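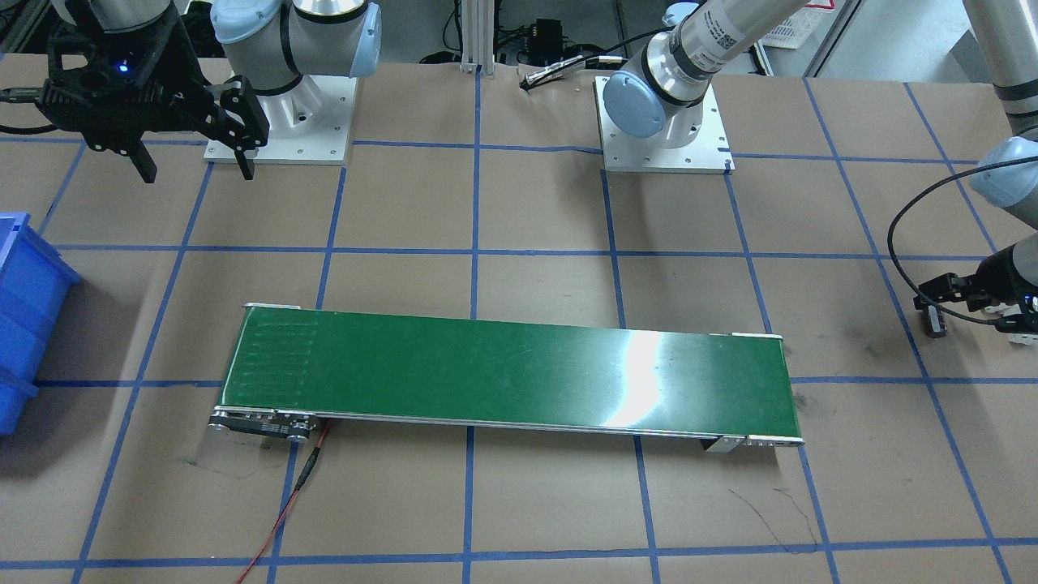 Ticket: irrigation controller, back garden zones 2 and 3 not running
Site: Yu residence, rear garden + side bed
Opened: 21/07/2023
Opened by: Shufen Jin
Assigned: Shengli Guo
Priority: high (new planting, still under warranty)

Customer called, says the long border looks crispy and the lawn strip by the patio is going yellow. Controller is the Roltia unit on the garage wall. Display on, clock right, program A showing. Zone 1 (front) runs fine. Zones 2 and 3 do nothing on the schedule. Planting went in April, drip line and pop-ups same week.

Asked customer to hand water the hydrangeas and the two new maples till we get there. Everything else can wait a day.

Shengli, first visit

Ran zone 1 manual. Fine, good pressure, all heads up.
Ran zone 2 manual. Nothing. No click at the valve box.
Ran zone 3 manual. Nothing either.
Swapped zone 1 wire onto terminal 2, ran zone 2 from the panel - front lawn came on. So the terminal is good. Put wires back.
Rain sensor bypassed. No change.
Checked the seasonal adjust, was at 100. Left it.

Valve box by the side gate was full of mulch, about a barrow load. Whoever topped up the bed buried the lid. Dug out. Common wire splice is an ordinary twist cap, no grease in it, wire gone green and black. Zone 1 valve is in the front box on its own common so that explains why it kept working.

Cut back to clean copper, redid splice with gel caps. Zone 2 now clicks and runs. Zone 3 clicks but no water.

Had to leave for the Gerken job at this point. Left zone 2 on the schedule, zone 3 off. Told customer.
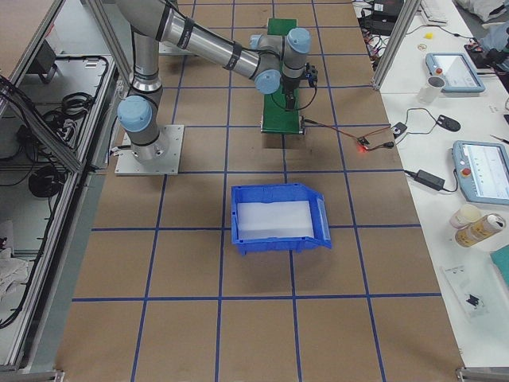

Customer question by email: Can I just run zone 2 longer to make up for zone 3 being off?
Reply from Shufen: Please leave zone 2 as it is. The two zones don't overlap, so the extra water would only soak the lawn strip and the border would stay dry. A hose at the base of the border plants in the evening is enough until we're back.

Shengli, second visit

Zone 3 is the drip in the long border. Opened the bleed screw, plenty of water on the supply side. Took the bonnet off. Diaphragm has a bit of grit under it and a small tear near the rim. Replaced diaphragm, flushed body. Water through the valve now.

Flow at the far end of the border still poor. Walked the line. Found two problems:

Filter screen after the valve totally clogged, fine sand. Rinsed and refitted. Should of been checked at startup, not on the sheet as far as I can see.
Spade cut in the drip line near the third rose. Somebody has been dividing the daylilies. Coupler fitted.

After that all the way down the border is dripping. Ran it a full cycle, dug down with a trowel in a few spots, damp under the mulch.

Fertilizer note - customer had put Plasumine granules down on the dry border at the lawn rate, not the shrub rate. That wont have helped the leaf edges. Asked her to hold off any more feeding this season. She says the bag has both rates on the back and she read the wrong one. Fine.

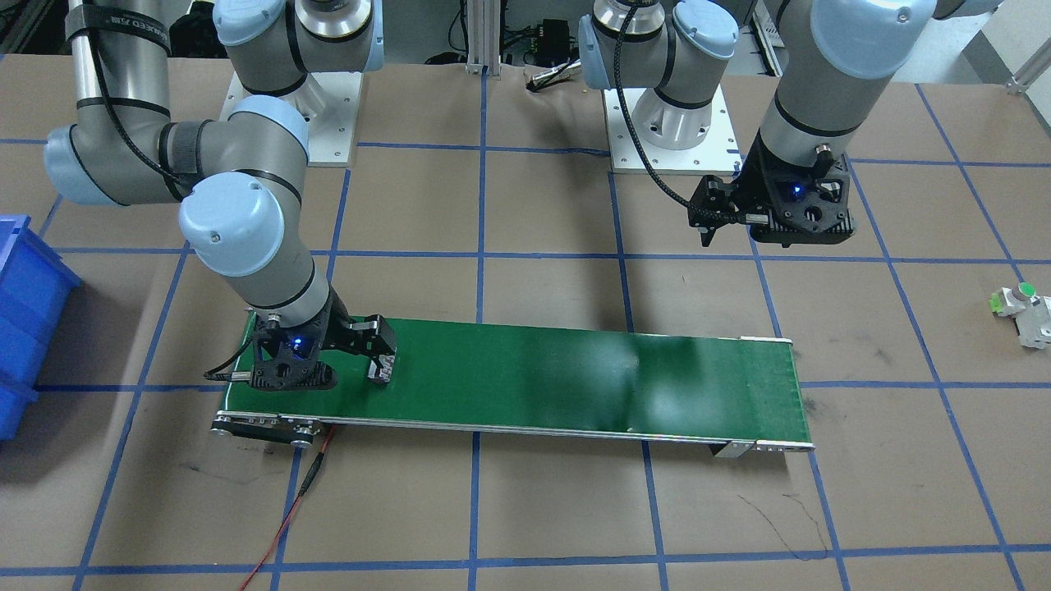 New schedule as left on the controller: zone 1 same as before. Zone 2, early morning, every other day. Zone 3, early morning, longer run, every third day, drip only. No evening watering on the lawn strip, there is already a bit of fungus starting by the patio edge.

Told customer to look again in 14 days. Yellow grass should green up, it's dormant not dead, crowns are firm. One maple has lost leaves on the west side but scratched the bark and it is green underneath. Not replacing yet. Two of the hydrangeas I'm less sure of.

Billing (Shufen): splice and diaphragm under install warranty. Spade cut is chargeable, coupler plus minimum labor, she's ok with that. Do not charge for clearing the mulch until I find out if it was our crew that topped up that bed.

To do:
Add filter check to the spring startup sheet
Riser for the side gate valve box so the lid sits above the mulch
Marker stakes along the drip line where the daylilies are
Check the other jobs from that week for twist caps with no grease - I have a bad feeling about the Gerken side bed

Status: on hold, waiting on the customer's two week check. Leave ticket open please, do not auto close.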